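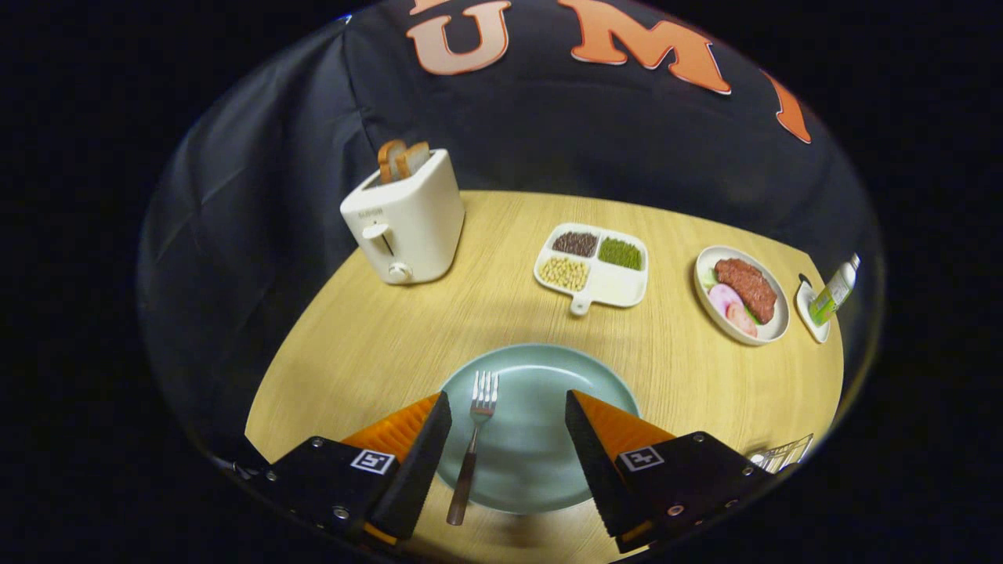 The signal from Gradix came in at 11 at night, four minutes late. Fouad Bataineh wrote the time in the log and drank the rest of his tea standing up. He had been on shift at the Sisum ground station since the afternoon, and he had eaten his dinner at the round table in the break room, off a pale green plate, with the radio on low. The plate was still on the table. He meant to wash it before Salameh came in.

Gradix was an orbiter, an old one. It had gone around Venus for 12 years and had outlived the mission that paid for it. Two of its four reaction wheels had stopped. The main camera had been off since the budget cut, and what it sent home now was mostly temperatures, bus voltages and a count of how many times it had restarted its own computer. Fouad liked it anyway. He had started at Sisum the same month it arrived, and he knew its habits about as well as he knew his brother's.

Four minutes was a lot. The orbiter was supposed to come out from behind the planet at a time you could look up in a table, and the table had never been wrong by more than a second or two. He checked the station clock against the other clock. He checked the pointing on the dish. Then he called Zastisgate, where the navigation people were, and let it ring.

"Navigation," a woman said.

"It's Sisum. I had Gradix four minutes late out of occultation."

"Four seconds?"

"Minutes."

He heard her put something down. "Is it talking now?"

"It's talking fine. Carrier's steady. Telemetry is locked."

"Then your receiver was slow to lock."

"I looked at the raw spectrum," Fouad said. "There was nothing there. Then there was a line, right where it should be. It didn't drift in."

She asked him to send the recording, and he sent it. It took a while on the old connection. He sat and watched the numbers come down. Battery temperature normal. Tank pressure normal. Restart count 11, the same as last week. He scrolled back and forth through the packets looking for a gap, and he found one in the spacecraft's own clock. It was four minutes behind.

He read that line several times. If the orbiter had been slow to come around, its clock would still be right. If its clock had lost time, it would still have come around when the table said. Both things together meant that it had gone behind Venus and spent four minutes less there than he had spent waiting for it.

He called Zastisgate again.

"I see it," the woman said before he could explain. "I'm looking at it now. Doppler puts it exactly on the old orbit. It just isn't as far along."

"So what do I put in the log?"

"Put what you saw."

He wrote: Acquisition of signal four minutes after prediction. Spacecraft clock behind by same amount. Equipment checked, no fault found. It looked like very little, written down. He added his initials.

The next pass behind the planet was at two in the morning. Salameh arrived early for it, with her coat over her arm and her hair wet from the rain. She had written half of the flight software when she was just out of school, and she still came in for anything strange. She read the log and then went through the packets herself without sitting down.

"Somebody's going to say it's the oscillator," she said.

"Is it the oscillator?"

"The oscillator doesn't move the spacecraft."

She went to make coffee. He heard her run the water in the break room for longer than coffee needed, and he remembered the plate.

They lost the signal on time. The line on the display dropped into the noise the way it always did, a little ragged at the end where it passed through the top of the clouds. Salameh set the timer on her phone and put it face up on the desk. The rain was heavy on the roof. Out the window the dish was lit by its red lamp, tipped low toward the east.

"When I was writing the fault code," she said, "they told me to leave a buffer for messages. Free text. For testing on the ground. We never took it out."

"What's in it?"

"Nothing. It's blank. It gets sent down at the end of each packet and the software here throws it away."

Fouad pulled up the last packet before the signal dropped and opened the whole thing, including the part that was thrown away. The buffer was all zeros, right to the end. He opened the first packet from the late acquisition. That one was zeros too, except for two bytes in the middle.

"Did you ever write to it?" he asked.

"Not since the launch pad."

The two bytes were a number. He turned it into decimal and then sat with his hand on the mouse. It was 240. Salameh leaned over his shoulder to see.

"Seconds," she said.

The timer on her phone ran out. They both looked at the display. The noise lay flat across the screen, and Fouad picked up the pen and wrote the time in the log, and waited for the line.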